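The Last Long Lunch in Ranenine

When I moved to this town I had the habit of eating lunch in ten minutes, standing, with one hand on the keyboard. In my first week at the new job my colleague Manolis Drakos came to my desk at one o'clock and turned off my screen. He did it politely. Then he waited until I took my coat.

In Ranenine the shops on the main street still close from one to three. The bakery closes, the man who repairs shoes closes, and Katsaros, the hardware store, puts a chair in front of the door, and everybody understands what the chair means. Visitors complain of it on the internet. They have come two hours by bus and they cannot buy a bottle of water. The people who live here have heard the complaint many times and they go home to eat.

I wanted to know how long this can continue. The town has 3,727 residents by the last count, and many of the younger ones work in Tisivura, where the offices give a break of 50 minutes and the restaurants bring the bill together with the food. They leave at seven in the morning and they learn to eat the way other people eat.
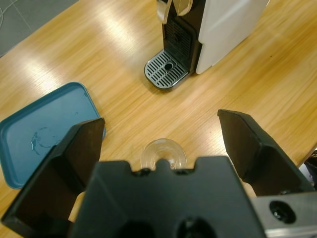 Is the long lunch disappearing from the town?
It is becoming shorter and it is moving to the weekend, but in the family shops and among people over sixty it is still a normal part of every day.

Manolis belongs to a middle group. He is forty-four, he has two children in school, and his mother lives one floor below. On weekdays they sit together at her table at a quarter past one. First there is soup, in every season, and I have eaten hot lentil soup there in a heat when the dog refused to walk. After the soup comes the main plate, and then a pause that I at first took for the end of the meal. I stood up to help with the dishes. His mother looked at me as if I had stood up in the theater.

The pause has a purpose, or maybe several. In it the children tell what happened in school, and a letter from the bank is read aloud. Once I heard a whole quarrel over the fence of a cousin begin, grow and be settled before the fruit was cut.

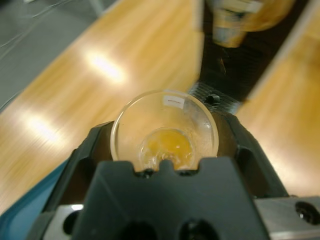 After the fruit there is coffee, and with the coffee the talk becomes slower. Some people sleep twenty minutes in the chair. I cannot sleep in a chair, so I learned to sit and look out the window, which was more difficult for me than I expected.

Not everybody misses the old hours. Subira Ondieki runs Grindeo, a small café near the bus station, and she keeps it open all day. When she started, an older customer told her that she would be sorry. "He came at two o'clock to tell me this," she said, "and he ordered a sandwich." For her the long lunch was always a thing that somebody had to cook. In the houses where she was a guest it was the grandmother or the wife who stood in the kitchen from eleven, and sat down last.

I thought of this for a long time. When I asked Manolis, he said that it was true, and that he now makes the soup himself on the evening before. His mother adds salt to it when he is not looking.

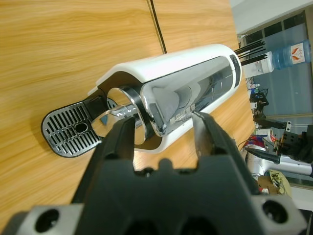

Coffee comes last, and takes its time.

In April the town will vote on a proposal to let the shops on the main street choose their own hours. Most people I asked expect that it will pass. The owner of the bakery told me he will vote for it, and then he will close at one, as always.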